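Folding and Sorting Laundry in a Shared Bedroom
Project report, Household Studies module

3. Method

The work was done in the larger bedroom of a student flat in Baloyi House. We wanted to know whether it is quicker to sort a load of washing before folding it, or to fold each piece as it comes to hand and sort the piles at the end. Lirkine, the laundry service that cleans the linen for the building, uses the first way. Most of the people in our flat use the second.

The bed was used as the folding surface. We tried the desk first, but it is only 40 cm deep and larger pieces slid off the back. The bed was made up with a plain fitted sheet and a white pillow was left at the edge. The quilt was pushed up near the headboard.

Each load was tipped out at the head end and worked towards the foot. One of us folded and the other kept time on a phone. We swapped over after every load so that the faster folder would not do all of one method. Two loads were done with sorting first and two with folding first.
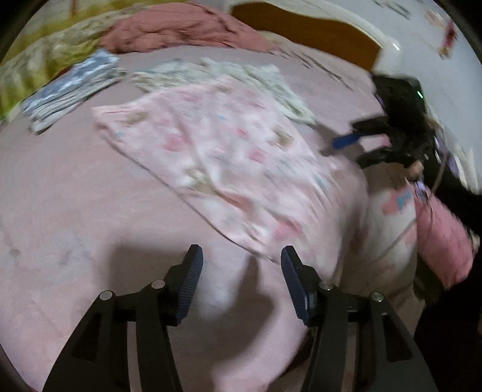

Figure 2. Patterned pieces on the pink sheet, with a folded blue-grey and white one towards the upper left.

For sorting we used only two groups, patterned and plain. An earlier plan had groups by owner and by room, but we kept stopping to ask each other whose things were whose, and those timings were thrown away. Socks were left out of all loads for the same reason.

Flat pieces were folded in half, in half again, and then in thirds if they were still wider than the shelf. Clothes with sleeves were laid face down with the sleeves turned in. We did not iron anything. Pieces that came out badly creased were shaken once and folded anyway.

4. Results

The slowest load took 310 seconds and was one of the fold-first loads. Most of the extra time went at the end, when finished piles had to be taken apart again to separate the patterns from the plains. Several pieces lost their shape while being moved and had to be folded a second time.

Sorting first was quicker in both loads, though the difference was small in the Tuesday one, which had fewer small items in it.

5. Problems

A soft mattress is not a good folding surface. Piles lean when someone kneels on the edge, and thin cloths drag the sheet with them. If we repeated the work we would put a board under the sheet. We would also weigh the loads, as judging them by eye was not fair to either method.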